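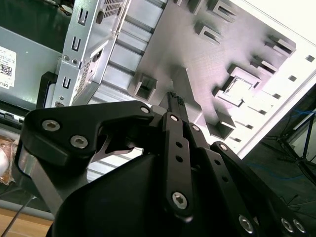

Filed under: Everyday Life, Thoughts

June 2022

The year is almost half finished and I did not notice when it happened. In my first week in this country I wrote a list of 23 things I wanted to do before summer. Yesterday I found it inside a cookbook. I have done two of them.

At first I felt ashamed. I read the list again at the kitchen table, slowly, with my tea. Learn to swim on my back. Write to my aunt every month. Read a thick book in English from the first page to the last. They are good wishes, but I think they were written by a person who had no idea how tired she would be in March.

My friend Chanida Rattanakul keeps no lists. She told me she chooses one thing in the morning and does it before lunch — a phone call, a drawer, a walk to Donnelly and back. I tried it for a week. On the second day I wrote four pages to my aunt, and she answered by the next mail with a pressed flower and many questions about my weight.

I put the list back in the cookbook, next to the recipe for plum dumplings. In August the plums will be ripe and I will have to open that page again.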